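Minutes of the meeting of the Meredith House Residents' Association
Held on October 14, 2023 in the ground floor meeting room

Present: Angharad Prothero (chair), Usman Qureshi, Carys Harries, Lorne Després, Dorota Nowicki (minutes), and other residents as on the signed sheet.
Apologies: flats 2 and 19.

1. Minutes of the last meeting
The minutes of the March meeting were read and accepted with one correction. Under item 4, "the east stairs" must be "the west stairs".

2. Household waste and recycling

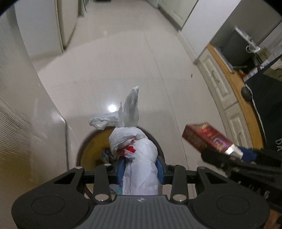
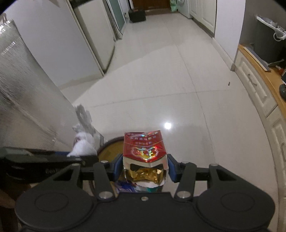
General waste in bags, cardboard separately.

Carys Harries asked why the cardboard container is still emptied only every second week, when it is already full after the first one. She had written to Urkimer two times and received a reply only to the first letter. The chair answered that the present contract gives us one collection of cardboard every two weeks, and that a weekly collection is possible for 40 pounds more per month. Several residents found this too much. Mr Qureshi proposed that we first ask all flats to make their boxes flat before they put them in the container, and that we look at the question again at the next meeting. This was agreed.

It was also reported that bags are left beside the large bins on the yard side. The door of the bin store is heavy and some older residents cannot hold it open with one hand. Mr Després will ask for the price of a hook or a door holder.
Action: Mr Qureshi to write the notice for the entrance. Mr Després to ask about the door.

3. Heating in the common parts
The radiators on the stairs were switched on by Renier at the beginning of the month. The one on the third floor makes a knocking sound, mostly in the early morning. Renier came to look at it and let the air out, but the resident of flat 10 told the meeting that she still hears it. The chair will call them again and ask for a visit before eight in the morning, so that the engineer can hear it too.

There was a long discussion about the temperature. Some residents would like the stairs warmer, others think that it is a waste of money to heat a place where people only walk through. A vote was taken. The setting will stay as it is.
Action: Ms Prothero.

4. Bicycles
The bicycle room is full. Mrs Harries believes that a number of the bicycles belong to people who have moved out. It was agreed to put a paper label on every bicycle. Owners are asked to write the number of their flat on it. Bicycles without a number after six weeks will be moved to the cellar, and they will be kept there until the spring. Mr Després asked that children's bicycles and scooters be treated in the same way, and this was accepted.

Ms Nowicki reminded the meeting that the key of the cellar was not returned after the summer. If somebody has it at home, please put it in the letter box of flat 6.
Action: Ms Nowicki to prepare the labels.

5. Entrance door and intercom
Weno has sent an offer for the new intercom. It includes the panel outside and one handset for each flat, but it does not include the painting of the wall where the old panel is removed. Mr Qureshi considers the offer clear, but he would like to see a second one for comparison. The meeting agreed with him. Until then, residents are asked to pull the door after them – it does not always close by itself when there is wind.
Action: Mr Qureshi to get a second offer.

6. Garden
The hedge was cut in September. The cutting was done well, but the branches stayed on the grass for nine days. Next year the removal must be written in the order.
Two residents offered bulbs for the bed near the gate. They can plant them when they wish.

7. Other matters
a) Noise: residents are asked not to drill after seven in the evening.
b) The light above the post boxes is on also in the day. Mr Després will look at the timer.
c) A parcel for a former resident has been standing in the hall since August. The chair will send it back.

8. Next meeting
The date will be put on the notice board. Points for the agenda can be given to Ms Prothero in writing.

The meeting was closed at 20.50.

Minutes taken by Dorota Nowicki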